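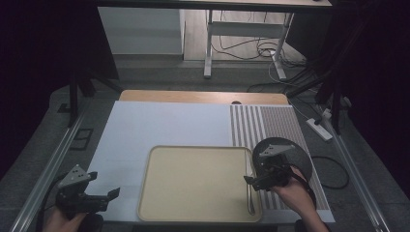 4. Teaching a table-clearing task

Read this section before you promise anyone a robot that does the dishes. The Muvell kit records a person doing a chore with a pair of hand-held grippers and trains an arm to repeat it. It works on narrow jobs. The sales sheet says "kitchen ready," and we asked for that line to come out of this edition. It stayed in.

4.1 Before you start

Start with one tray and one utensil. Groups that begin with a full place setting usually end up back at one utensil by Saturday, with a lot of recordings they can't use.

Leave the tray where a person would leave it. If you square it up to the rails every time, the arm will learn to clear trays that are squared up to the rails.

4.2 Recording

1. Put a gripper in each hand and fasten the wrist straps.

2. Check that the marker plates on top face up. Keep sleeves off them.

3. Start the session in Ketinex and wait for the tone.

4. Bring the right gripper in over the rim of the tray and close on the handle of the utensil. Go slowly. You will feel silly, and that is the correct speed.

5. Lift, move clear of the tray, and set the utensil down on the mat.

6. Return both grippers to the start position and stop the session.

7. Repeat until you have 200 good recordings. Move the tray a little every 10.

Note: Delete any recording in which you dropped the utensil and picked it up again. Eugénie Chauvin's group at Heffernan kept theirs, hoping the arm would learn to recover. It learned to drop things.

CAUTION: Keep cables clear of your forearms. A snag in the middle of a lift can pull the gripper out of your hand.

4.3 What to expect

Thin flat metal lying on a flat surface is hard to pick up. The jaws have very little to get under, and a shiny handle confuses the depth reading. In our own trials at Rorkiddale, the trained arm cleared a single utensil from the tray on most attempts. With 3 utensils touching each other it failed more often than it succeeded, and it took 12 times as long as Mwajuma Laizer, who was talking on the phone.

Do not report a success rate without saying how the tray was placed and who reset it between attempts. If a person straightened the tray each time, that person did part of the chore.

4.4 If the arm misses

Arm closes above the utensil: run the height calibration again (section 2.6).

Arm pushes the utensil along the rim: add recordings with the utensil against that side.

Arm does nothing: check that Ketinex loaded the right task. It defaults to the last one used.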